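Review: Tirent practice board, four months on our refurb bench
Posted by Agnes Baird in Workshop Gear

We refurbish office desktops in Zasarville, and since July the boring half of the strip-down has gone to an arm with a two-finger gripper. I was the loudest sceptic in the building, so take it as a proper compliment when I say I love the Tirent board we train it on!

It's a grey plastic stand-in for a motherboard that goes inside an ordinary case lying on its side. Real parts sit in it: processor, memory, drive, graphics card. If the gripper squeezes too hard you've scratched a bit of plastic, and we used to write off proper boards at $120 a pop. 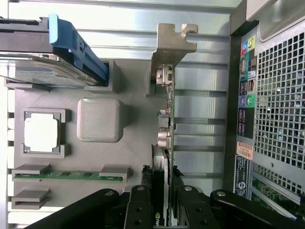

Gripper at the graphics card end. Memory in the upper holder, lower one empty.

The bigger change is for us. Majdi used to do 40 machines a shift and go home with sore thumbs (memory clips, mostly). Now he sets up the jobs, handles the odd cases the arm can't manage and teaches it new ones on the board. Forough moved over to testing and reckons she'd never go back. We all kept our hours, which I'd asked about before anything was bolted down.

Grumbles? The plain grey makes it hard to spot small scuffs, and I'd love labels beside the holders. Spare holders come in packs of 22, far more than a small shop needs. At $600 it isn't pocket money either, but I'd buy it again tomorrow.

Four and a half stars. Iolanda wants a second one for the night crew.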